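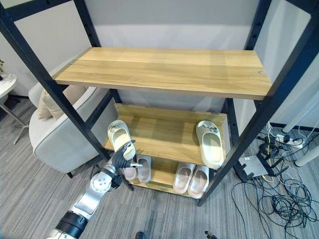
Slippers on the lower levels of an open rack.

Call for Participants: Drallow Home Walking Study

The Drallow Center for Physical Activity is seeking 32 adults to take part in a study of short indoor walks and resting heart rate. The study begins in November and lasts 10 weeks.

Applicants must be over 40, work mainly at a desk, and be able to walk for 15 minutes without stopping. Persons under treatment for a heart condition are not eligible.

Participants will walk at home three times a day and submit a weekly log. Two visits to the Holtow Street clinic are required.
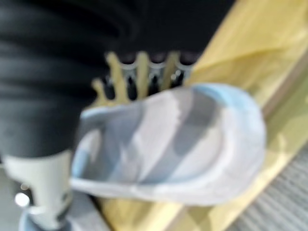 A participant in the spring pilot wrote that the walk after lunch was the hardest to keep up, and asked that reminders be sent by text message. This request has been adopted. 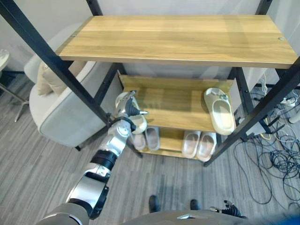

Walks may be taken in any indoor footwear with a closed heel. Treadmills are not permitted. The walking route must be kept clear, and furniture such as a freestanding shoe rack should be placed well to one side of it. Staff will review the route by telephone before the first week.

Compensation is $6 per completed log. Apply at the Holtow Street front desk by noon on Tuesday.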